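The step count, again

12th September

My phone told me this morning that I had walked 2202 steps by half past nine and that I was "on track". On track for what, it didn't say. I'd been to the shop in Drurnstead and back, then up and down the stairs looking for my glasses.

I have been using the Corkar app since last November, when my sister-in-law talked me into it. The free version counts your steps. The paid one also gives you a "vitality score" out of 3000, and I have yet to find a page on their site that explains how it's worked out. I wrote and asked. The reply thanked me for being part of the journey.

My score went up by 700 in the week I had a cold and barely left the sofa. It dropped when I started walking to Dakov and back most evenings, a fair old way if you take the field route.

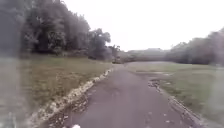 So I tried a little test. I put the phone in one coat pocket and my old clip-on pedometer in the other and did the same walk on 2 evenings running. They didn't agree with each other on either night, and the phone didn't agree with itself. Perhaps there's a good reason. I'd like to hear it from someone who isn't selling a subscription.

I'm told the Derese wristband is far better. It may be, but the person who told me had just paid for one, and people who have just paid for something do tend to like it – I know I do.

The walking I'll keep up. I sleep better for it, or I think I do, and I haven't asked an app to check. The paid version runs out at the end of the month and I've already turned off the renewal, which took four screens and a survey.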